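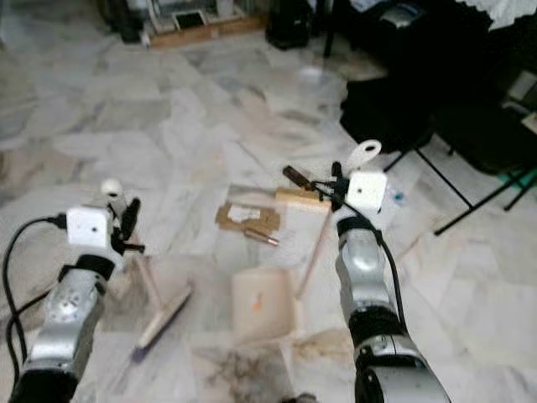
Figure 3. Deux bras métalliques au-dessus d'un sol carrelé de marbre blanc et gris, où sont dispersés des outils et de petits objets.

4. Procédure d'évaluation et accord entre jurés

4.1. Constitution du corpus

Le corpus provient des archives du concours de photographie scolaire de Grirkham, ouvert aux élèves de l'enseignement secondaire. Il comprend 534 dossiers, chacun formé d'une série de photographies et d'une note d'intention rédigée par le candidat. Les dossiers incomplets au sens du règlement (série sans note, note sans série, absence d'autorisation parentale) ont été retirés avant toute analyse. Les photographies réalisées en commun par plusieurs élèves ont été conservées lorsque la répartition du travail était indiquée dans la note ; dans le cas contraire, le dossier a été écarté.

Le règlement limite la note d'intention à 3000 signes, espaces comprises. Cette limite n'était pas contrôlée par le formulaire de dépôt. Les textes qui la dépassaient ont été transmis aux jurés dans leur intégralité, conformément à la pratique du concours, et nous n'avons procédé à aucune troncature. Les noms des candidats, des enseignants et des établissements ont été masqués dans les notes, ainsi que les toponymes permettant une identification directe. Nous n'avons pas modifié les photographies elles-mêmes, y compris lorsqu'une enseigne ou un uniforme pouvait renseigner sur l'origine du dossier. L'anonymat est donc partiel, et les effets de notoriété des établissements ne peuvent être exclus.

4.2. Conditions de lecture

Chaque dossier a été lu par deux jurés travaillant séparément. Les jurés disposaient du même lot d'écrans étalonnés, dans une salle à éclairage constant, et consultaient les séries dans l'ordre fixé par le candidat. L'ordre des dossiers était tiré au sort pour chaque juré. La durée de lecture n'était pas imposée, mais elle était enregistrée par l'interface.

Deux conditions ont été comparées. Dans la première, dite Kanby, la note d'intention était affichée avant la série. Dans la seconde, dite Skondach, elle n'était accessible qu'après l'attribution d'une première note chiffrée, que le juré pouvait ensuite réviser. Les deux désignations reprennent le nom des salles où se tenaient les séances et n'ont pas d'autre signification. L'affectation des dossiers aux conditions a été stratifiée selon le niveau scolaire du candidat.

L'échelle de notation comportait 10 échelons. Les jurés attribuaient une note globale, puis renseignaient quatre critères secondaires : cohérence de la série, maîtrise de la lumière, construction de l'image et rapport entre la série et le propos annoncé. Le dernier critère n'était proposé qu'après lecture de la note, quelle que soit la condition. Les critères secondaires n'entraient pas dans le calcul de la note globale. Nous avons maintenu cette indépendance afin de ne pas modifier les habitudes du jury, qui se défie des grilles additives.

4.3. Traitement des données

L'accord entre jurés a été estimé par un coefficient kappa pondéré, à pondération quadratique, calculé séparément pour chaque condition. Ce choix pénalise davantage les désaccords de grande amplitude que les écarts d'un échelon, fréquents dans ce type de jugement et sans conséquence pour la sélection. Les intervalles ont été obtenus par rééchantillonnage des dossiers et non des jugements individuels, les deux notes d'un même dossier ne pouvant être tenues pour indépendantes.

Les révisions enregistrées dans la condition Skondach ont fait l'objet d'une analyse distincte. Une révision est dite convergente lorsqu'elle réduit l'écart entre les deux jurés, divergente lorsqu'elle l'accroît, neutre dans les autres cas. Les jurés n'avaient pas connaissance des notes de leur homologue au moment de réviser.

4.4. Observations

L'accord est plus élevé lorsque la note d'intention précède la série. L'écart se concentre sur les dossiers du milieu de l'échelle ; aux deux extrémités, les conditions ne se distinguent pas de manière interprétable. Les séries documentaires et les portraits suivent cette tendance générale. Les séries abstraites s'en éloignent : la lecture préalable du texte y rapproche les notes globales, mais disperse l'évaluation de la construction de l'image.

Les révisions à la hausse dominent dans la condition Skondach. Elles concernent surtout des dossiers dont la note d'intention décrit une contrainte matérielle, telle que l'usage d'un appareil emprunté ou d'un seul objectif. Iglesias avait relevé un effet voisin à propos des commentaires oraux joints aux portfolios, sans pouvoir séparer le contenu du commentaire de la présence du candidat. Le dispositif écrit supprime ce second facteur. Il laisse subsister celui de l'aisance rédactionnelle, que nous n'avons pas mesurée.

La durée de lecture n'est pas liée à l'amplitude du désaccord. Elle décroît au fil de la séance dans les deux conditions, sans modification correspondante de la note moyenne. Ce résultat diffère de celui d'Ofori, obtenu sur des tirages présentés sur table, où les derniers dossiers recevaient des notes plus resserrées. La différence de support rend la comparaison directe délicate.

4.5. Limites

Les jurés appartenaient tous au même réseau professionnel, et plusieurs avaient déjà siégé ensemble au prix Bermúdez. Leur accord peut donc refléter une culture commune du jugement autant qu'une propriété des dossiers. Par ailleurs, les notes d'intention avaient été rédigées en vue du concours, souvent avec l'appui d'un enseignant, et le degré de cette intervention reste inconnu.

Enfin, l'affichage sur écran ramène à un format unique des séries dont certaines avaient été conçues pour le tirage. Les indications de format portées par les candidats étaient accessibles dans l'interface, mais leur consultation n'a pas été enregistrée. La section 5 reprend l'analyse sur le sous-ensemble des dossiers pour lesquels des tirages ont été remis au jury.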